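Sorting the drawer under the printer

3 January 2026

The desk drawer under the printer stopped closing in June. I left it that way until the holidays, then emptied it in one session. These are my notes on what went where, mostly so that I can find things later.

The drawer is 26 inches wide and has no dividers. Everything in it had moved to the back over time, and the runner on the left side was catching on a binder clip. Removing the clip fixed the closing problem. I could have stopped there, but by then the contents were on the floor.

My method was to sort by how often an item gets used, with no regard for what type of item it is. Daily things go on the surface, weekly things in the front half of the drawer, and anything less frequent in the back half or out of the room. Tomás Veloso, who shares the desk on alternate weeks, sorts by type. We have tried his system twice. It puts the stapler next to the spare staples, which is logical, and puts both of them behind the envelopes, which we use more. 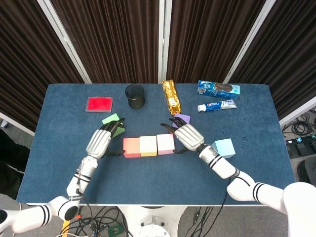

Small desk items fall into two groups for storage: those that can stand up and those that have to lie flat. Standing items are easy. They need a container with a footprint smaller than their height, and a mesh pencil cup like the black one at the back of the blue surface handles most of them. An ink pad is the opposite case. It should be stored flat with the lid shut, and a red one left face up will mark the next sheet of paper that lands on it. Toothpaste has no business in either group, and goes to the bathroom. Cookies go to the kitchen, box included.

Cubes are the one shape that stores efficiently with no container at all. Pushed together in a row, they hold each other in line and waste no space between them. I keep mine in the front right corner of the drawer, one layer deep, against the side wall. A second layer fits but has to come off every time the drawer is opened past halfway – the desk frame is too low.

For dividers I looked at two products. The Calado tray is a fixed grid and too tall by a hair. The Bulis strips are cut to length and slot together, so I bought those. Cut them slightly long and trim. I cut the first one to the exact measurement and it fell over, because the drawer walls lean outward toward the top. The second stayed up with a bit of friction and no tape.

Paper clips were the slow part. There was an unopened box of 100 and a great many more lying free. The free ones went into a jar lid, the bent ones into metal recycling, and the box went back on the shelf with the printer paper.

Ysaline Boyer asked whether a felt liner would keep things from sliding. I tried an offcut. It does reduce sliding, but it also collects eraser crumbs and can't be wiped, so I took it out again. Thin cork might be better. I have not tested it.

Still unplaced: 3 keys with no known lock, a spare foot for the printer, and a roll of labels that fits nothing I own. They are in an envelope at the back, marked with the date. If the envelope is still sealed in June, the labels go. The keys I will probably keep.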